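Category: Manipulation / End Effectors
Print this page | E-mail this article

4.2 Fingertip comparison on the lidded box

Most claims for compliant fingertips rest on soft or forgiving objects. We wanted a task where a poor tip would show, and chose a shallow wooden compartment box with a framed, see-through lid. The lid has to be opened from its rim, and the rim gives a finger very little to hold. We compared the Clurent tip, as supplied, with the Godoy tip, which uses a thinner covering. Each was given 40 trials on hand-held grippers, with the same operator throughout.
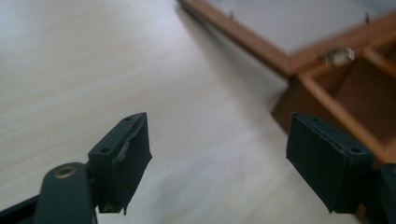
The Godoy data sheet rates its covering for 200 closures before replacement. We would treat that figure with caution. It says nothing about the surface being gripped, and a stained wooden edge is a different matter from a foam test block. We logged tip condition every 20 trials and did not replace a covering in the middle of a set, so any score for late trials mixes tip design with wear. Earlier comparisons that report one success rate per tip have the same problem – they rarely say so.

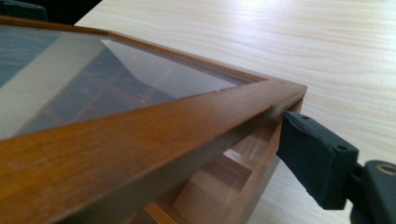
Contact at the corner is where we expected the two tips to differ, and the difference was small. Clurent opened the lid in 2 more trials than Godoy. We do not think a gap of that size supports a ranking. It could come from operator practice alone, and the order of the sets was not randomized. The Wikov controller's force estimate did not help either, as its readings drifted between sets by more than the gap we hoped to measure. 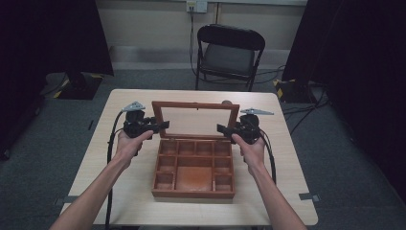 Figure 3. Two-handed setup with the compartment box open and a hand-held gripper on each side.

Whether any of this carries over to an arm is an open question. The Ulham arm approaches the rim at a fixed wrist angle, while a person corrects without thinking about it – and those corrections may hide faults in either tip. Section 4.3 repeats the task with the wrist angle held constant.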